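Loltgate opens its new packing room in Stustetthorpe

Stustetthorpe, 12 Jul 2023 – Loltgate, the housewares mail-order firm, has moved its packing into a bigger, brighter room across the yard from the old one, and we couldn't be happier to be telling our customers and neighbors about it.

Orders are now gathered in big blue plastic crates that sit side by side on stainless steel racks, so a packer can reach into either one without bending down to the floor. It sounds like a small thing, but anyone who has spent a July afternoon lifting cardboard boxes will understand why people are so pleased with it! 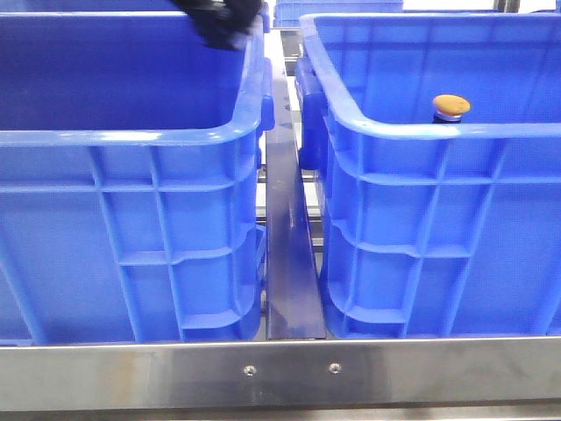
"We talked about crates for the better part of a year," said Stefaniia Skoryk, who manages packing at Loltgate. "I wanted something you could wipe down at the end of a shift and put straight back to work."

The room has 19 packing places and sent out more than 1000 orders in its first week. Customers who collect in person should still come to the front desk – the door and the hours are the same as before.

Press contact: Matvii Levchenko, Loltgate

Recent news
Loltgate adds Udov to its delivery routes
Meet the packing team: Fedir Dmytriv
Summer returns: what to know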